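Threads > Home & Habits > Elínborg Fogh

Home Latest Topics Saved Sign in

Elínborg Fogh
3/3/25

I drank almost no water for most of my adult life. Coffee in the morning, coffee at lunch, a can of something at 4. Last September I decided to fix that. A few notes on what worked for me and what didn't.

First thing I did was download an app. Firix, the free version. It buzzed every hour and I swiped it away every hour. Deleted it after 21 days.

Then I tried a schedule on paper. One glass when I get up, one with each meal, one when I get home. That stuck. It's boring and I still do it.

I don't chase a daily number. My doctor asked if I was thirsty a lot, I said no, and she moved on to my blood pressure.

What did help was having a drink within reach. If I have to walk to the kitchen I won't. If it's next to me I'll finish it without noticing.

Which is how a person ends up owning too many bottles. I went through mine this weekend.
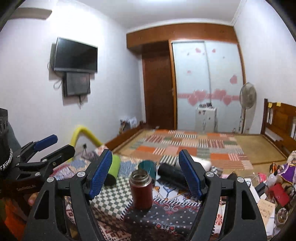
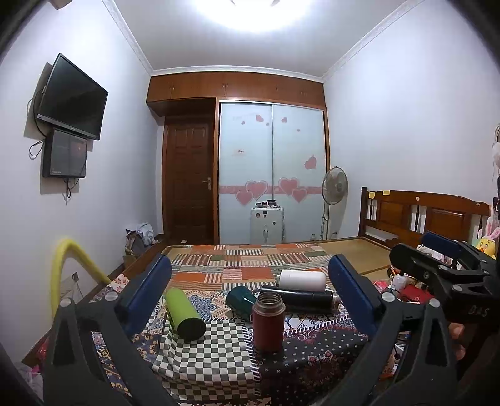

Bottles and other drink containers on the bed.

Things I look for now: a mouth wide enough for a brush, a lid with few parts, and a shape that fits the cup holder in my car. That last one rules out more than you'd think.

Straw lids are out for me. I had one from Bognár that I liked a lot until I took the straw apart. I won't describe it.

Cleaning: hot water and dish soap every night, lid off, upside down on the rack. Once a week baking soda and a bottle brush. Pull the rubber ring out with a butter knife and wash it separately. If it still smells after that, buy a new ring before you buy a new bottle. Mine cost less than lunch.

Don't store them with the lids screwed on. They get a stale smell in the cupboard.

Flavor. I put up with plain water in the morning. After lunch I add cucumber or a slice of lemon. Frozen berries are fine but they stain the lid.

Tea counts as far as I'm concerned. I make a 300 ml flask of mint at night and it's gone by the time the news is over.

Somebody asked if I feel different. I get fewer headaches in the afternoon. My skin is the same. I get up once during the night now, which I didn't before, so I stop drinking an hour before bed.

Still drinking the coffee, by the way. Two cups, down from 4.

More from this author
Descaling a kettle without vinegar
Is the Elotum lunch box worth it?
My 200 day walking log
Freezer soups, part two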